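Reseating a CPU in an older office tower: do I have to pull the board?

Home Hardware Desktops Repair Ask Log in

Last updated: September
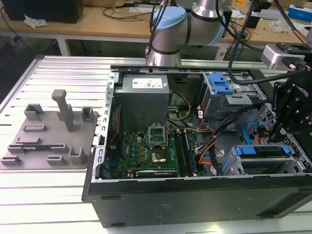

I need to reseat the processor in an old black office tower and would like to do it without removing the motherboard. The machine ran for years without trouble, then started shutting off under load, so I took the cooler off to replace the dried paste and decided to check the socket as well. The case is on its side with the side panel off, and the retention bracket is lifted, with the processor resting in the socket area. There is one memory module in the two slots to the right of the socket, and the graphics card is still in along the lower edge of the board. The power supply and drive cables are in there too, including a blue SATA cable that loops out by the drive bay.

Questions:

1. Is it acceptable to do this with the graphics card and memory in place, or should both come out first?
2. The chip does not feel flush to me. How much movement is normal before the bracket is closed?
3. I have a small tube of Siseo paste that was opened 14 months ago and kept capped in a drawer. Use it or replace it?

The last stable temperature I recorded at idle was 43 C. I do not have a reading under load because it powers off before the log is written.

3 comments Share (6)

ANSWER 1 – accepted

You do not need to pull the board. The only common reason to do so is a cooler with a backplate that is not captive, where the plate drops away once the screws are out. Check that before anything else. If the plate is loose, hold it from behind with low-tack tape while you work.

Disconnect the power cord, then hold the power button for a few seconds. Touch bare metal on the case before you handle the chip.

Take the graphics card out. It is one screw and one latch, and on a small board the card is close enough to the socket area to get in the way of your hand. The memory can stay. Move the cables toward the drive side and tie them loosely. A Velcro strip is better than a zip tie for this, as you will want them back where they were.

For the chip:

Leave the bracket fully open. Lift the processor straight up by two opposite edges. Look at the socket under a bright light held at a low angle. If it is a pin-in-socket type, the rows should reflect evenly, and any pin that is bent will show as a break in the pattern. Do not wipe the socket. If there is dust, use a hand blower, not canned air held upside down.

Match the corner triangle on the chip with the mark on the socket, and the notches with the tabs. Lower it flat and let go. It should sit level under its own weight. A very slight side-to-side play is normal. Rocking is not. If one corner stands higher than the others, lift it out and look again. Close the bracket only after it sits flat. The lever needs firm pressure at the end of its travel on most Intel-type sockets, and this alarms people the first time.

On the paste: if it comes out even, with no clear oil ahead of it, use it. Squeeze the first bit onto a paper towel and throw that away. A dot the size of a small pea is enough.

Upvotes 43

ANSWER 2

Agree with most of the above. I would add that a shutdown under load is often the power supply and has nothing to do with the socket. I had a Dillar tower with the same symptom. I cleaned it, pasted it, reseated everything twice, and it still dropped out. A 500 watt Bognár unit fixed it. Test with a known good supply before you spend more time on the CPU. Measure the mounting holes first – some office cases take an odd size, and the main connector on a few of them is not the standard one.

Also check the cooler fan. If the bearing is stiff you will get a normal idle temperature and a fast climb afterward.

Upvotes 6

ANSWER 3

just buy a new one, those old towers are not worth it. I got a refurbished Gillard and it was fine

Upvotes 0

Comment on Answer 1: The backplate turned out to be fixed, so no tape required. With the card out there was a lot more room. One corner of the chip was sitting on the edge of the socket frame. It is level now and the lever closed. I have not put it under load yet. The paste had separated, so I am waiting on a new tube.

Comment on Answer 1: Clean the cooler base with isopropyl before the new paste goes on, and let it dry.

Related Newest Unanswered Report this page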